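前の記事 | 次の記事 | スレッド一覧 | 検索 | ヘルプ

件名: Re: [milow-dev] 平面フィットが布の縁で暴れる件
差出人: Fanni Lengyel
日付: 9月2日(月)

Severinoさん、みなさん

返信ありがとうございます!週末ずっとこの件をいじっていたので、反応があって嬉しいです。

Severino Bustamanteさん:
> 輪郭抽出の前に深度を平滑化しているのが原因では?
> うちではカーネルを13から小さくしたら縁のノイズが
> だいぶ落ち着きました。あと、手のマスクは平滑化の
> 前と後、どちらで掛けていますか。

マスクは後でした……。言われて前に移したら、指のまわりで深度がにじむのは確かに減りました(これは今夜ブランチに入れます)。ただ縁のほうはまだ残っていて、202フレームの評価セットのうち36フレームで四角形がうまく閉じません。失敗するのは寝具のシーケンスばかりなんですよね。

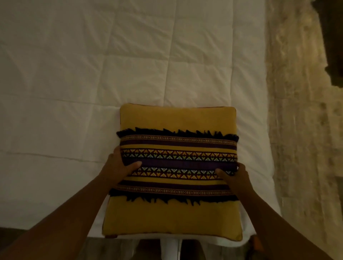 それで本題なんですが、物体の姿勢推定を深度だけに頼るのをやめて、模様の線も拘束に使いたいと思っています。いまの実装は外形の四隅しか見ていないので、遠近で台形に写ると奥行き方向の傾きがすぐ怪しくなります。このクッションだと、真ん中を横切る帯の紫の縞や三角模様の列がほぼ平行な線としてたくさん取れるので、消失点の推定にかなり効きそうなんです。困るのは帯の上下のフリンジで、毛先がばらばらの向きに出ているせいで線分検出がそこに短い線を山ほど拾ってしまう。掛け布団のステッチも格子になっていて、放っておくと背景の線がクッション側の仲間に入れられます。とりあえず色でざっくり領域を切ってから線を集め、長さ60ピクセル未満は捨てる、という雑なやり方で試しています。

雑ですけど、傾きのばらつきは目に見えて減りました。しきい値を固定にしているのが気持ち悪いので、深度に応じて変える案も考え中です。

Emeseさんに聞きたいのですが、Irkham側のプランナは姿勢の共分散をそのまま受け取れますか?それとも対角成分だけ?把持候補の点数付けが変わるので、先に決めておきたいです。あとKatalinさん、設定ファイルのキー名、勝手に line_prior にしてしまいました。嫌だったら早めに言ってください(もう三か所で使ってます、すみません)。

Fanni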